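Textile care room, notebook
October, start 14.10

Entry by M. Sayegh. A. Leblanc present for the first part.

Purpose: settle the folding method for short-sleeved knits before the Kettunen batch is moved through. The previous pages give two methods and do not say which was adopted. I have assumed neither was.

Starting point. Garments come off the line and go to the bed in the back room, which is used as the folding surface. The table in the front room is too narrow for anything with sleeves laid out, and its edge catches the hem. The bed is large enough, and the sheet has enough friction to hold a shirt in place while one side is being turned over. On the table the lower layer slides. Against that, the mattress gives under the hand, so pressing a fold flat takes a second pass with the forearm.

Sheet. Must be pulled taut before starting. A crease under the garment transfers to a thin jersey if the stack is left on it over lunch. Armelle noticed this on the Jenberg shirts and I have seen it once since. Faint creases do no harm. A ridge that can be felt with the palm does.

Method A (Armelle's, from her notes)
Lay shirt face down, neckline away from you. Smooth from the centre out to the side seams. Turn in one side so that the side seam meets the centre line, then bring the sleeve back on itself. Repeat on the other side. Hem to collar, once, then once more.

Method B (mine)
Lay shirt face up, fold in half lengthwise with the sleeves matched. Turn both sleeves in together. Hem to collar in thirds.

Results. A gives a more regular rectangle and the collar sits flat. B is quicker and needs less width, but the front picks up a centre crease, and on the heavier knits the third fold springs open. With the shirts in a shallow drawer B is acceptable. On an open shelf it is not, as the stack leans after a day.

Tried 10 garments by each method, same mixed pile, shuffled between runs. With B, 2 had to be redone when the sleeves were not matched at the start. With A there were none to redo, but I was slower on every one. Armelle is faster at A than I am at B, so the time comparison says more about us than about the methods. Not recorded as a result.

Agreed: Method A for anything going on the shelf, B permitted for drawers and for sleepwear.

Unfolding from the crumpled state. This is where most of the time goes, and neither set of notes mentions it. A shirt dropped on the bed rarely lands with the hem and neckline both accessible. What works best for me is to find the neckline first, put it at the far side, and only then chase the hem. Starting from a sleeve is slower. The sleeve can be pulled straight but it leaves the body twisted, and the twist then has to be worked out by lifting the whole garment. Armelle starts from the shoulder seams, both hands, one shake, and lays it down. This needs room to either side and a shirt that is not too long.

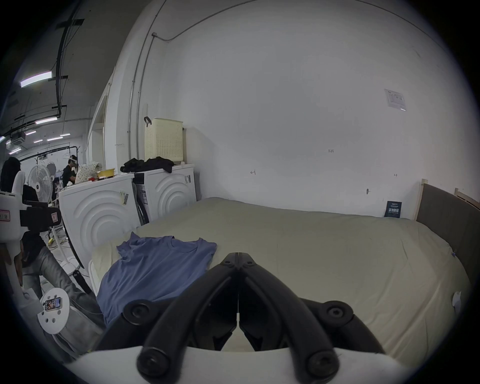

Blue T-shirt before smoothing. Neckline already at the top, hem trailing.

With a shirt lying face up, Method A needs it turned over first. I take it by the shoulders and flip it towards me. Lifting by the hem tends to drop the neckline underneath.

Layout of the room. The washing machines stand next to the bed, so the folded stack should go at the headboard end, clear of anyone loading. I had been stacking on the machine side and lost a pile to the floor. The clip on the side edge of the mattress stays where it is. The pencil marks on the wall, including the 1.23, are not mine and are not in this book. Ask Armelle before anyone cleans them off.

Detergent. Changed from Grultosent to Skarnine for the coloured knits. No difference seen in handling. The towels are said to be stiffer, but they were also dried on a different rack, so this proves nothing. Leave Skarnine in use until the bottle is finished.

Outstanding
- Repeat A with long sleeves. The sleeve will probably need a second turn, to be checked.
- Find out the shelf depth. The folded width under A has to fit it and I have only been judging by eye.
- Socks: no method agreed. Armelle is against rolling.
- Strike out the two old methods in the earlier pages so that they are not followed by mistake.

Stopped 16.40. Stack left at the headboard end, to be shelved in the morning.

M.S.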